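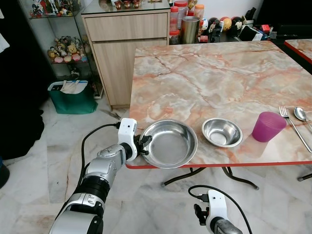 Page last changed: 4/13/21

Questions people ask me about the Harkville supper swap

I'm Ikechukwu Wike and I look after the swap, which mostly means I answer messages. Lots of you ask the same things so I've put the answers in one place. If yours isn't covered, write to me and I'll add it next time I'm fiddling with the page.

What is the supper swap, then?

You cook one big meal a week, keep some for your own lot and hand the rest out to the other households in your group. They do the same for you on other nights. So you cook once and eat properly four times, and the only thing you've really changed is the size of your pot. I started it when both my kids had clubs straight after school and we were living on toast.

How many households are in a group?

Four. We tried five for a while and it was a faff, mainly the driving. Three works too if you all have big appetites, but then you're back to fending for yourselves more nights than I'd like.

Do I have to be a good cook?

No! My first go was a lentil stew that set like cement, and they still let me stay. Soups, stews, bakes, curries, a big tray of something with rice on the side — all welcome. What does matter is that it reheats well. Please don't do anything with a crispy top that has to be eaten that minute, it'll only break your heart.

How big is a portion?

I allow around 400 grams of cooked food for a grown-up, and a bit over half that for a small child. If you're giving rice or pasta as well, you can go lighter on the main bit. Teenagers are a law unto themselves. Talk to the parents.

What do I put the food in?

Anything with a lid that doesn't leak. I like plain stainless steel because it doesn't hang on to the smell of last week's curry, but it can't go in the microwave, so tell people if that's what you're sending. Old ice cream tubs are fine once the food has cooled. Put your surname on the bottom in marker pen or you'll never see it again. I've got three lids at home that fit nothing I own.

Do you send cutlery, bowls or cups?

No, just the food. People eat off their own things at their own tables. The July picnic is the one time we all eat together, and for that you bring a bowl, a cup, a fork and a spoon for each person in your house. I keep a few spares in the car, though not enough for everybody!

What about allergies?

Every household fills in a list when they join, and the whole group cooks to it. If there's a nut allergy in your group then you leave nuts out altogether, even from the portions you're keeping. If a diet changes halfway through, tell your group the same day, please, don't wait for me to pass it on.

Can I see what everyone's cooking?

Yes, each group has a shared menu and you add your dish a few days ahead. It saves getting chilli twice in a row (it has happened, and we ate it).

What if I'm ill or away?

Swap weeks with somebody, or say you're out and nobody cooks for you that week either. If you're poorly, don't cook. I'd much rather have beans on toast than your cold.

Does it cost anything?

Only your own ingredients. We don't keep accounts or split receipts. A cheap dal one week and a fancier beef thing the next comes out fair enough over a few months.

How do I join?

Send me a message with your street, how many of you there are, and anything you can't eat. I try to put you with people within walking distance, so it can take a few weeks before there's a gap. The east side of Harkville is full at the moment, but I've nearly got enough names for another group there.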